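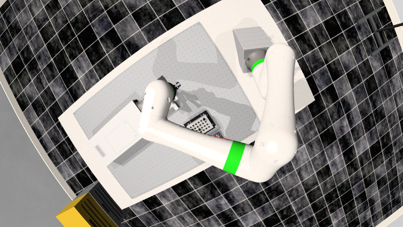

Gripper comparison in simulation, bench cell

2021-01-07
Entered by Bhavana Iyer

Purpose: to compare the Stindel and Tokarz gripper models on the plate rack task before either unit is ordered. All work was done in the simulated cell. The rack stays on the perforated panel, turned in line with the table, and the long white instrument keeps its place across the panel.

Each model was given 57 pick attempts with the same controller settings. Stindel completed all but 2. Tokarz missed 4, all on the approach over the rack, where the elbow came close to its joint limit.

The overhead view remains a concern. With the arm reaching across the table, the forearm hides the lower left part of the rack, and the gripper itself is only partly visible under the wrist. Finn Wendt has asked that a second viewpoint be added before further runs are scored. I agree.

Shadows on the panel were left on. Bronwyn Tomoana will repeat the set with them off.

Open: contact friction values for Tokarz are still the defaults from September. Arlo Bellamy to supply measured ones.

Comments (2)

Tayla Mudgway: Please record the finger opening used for each model. I could not find it in the run log.

Finn Wendt: Second viewpoint added to the cell file. Kindly reload before running.

This site uses cookies to keep you signed in. Accept | Settings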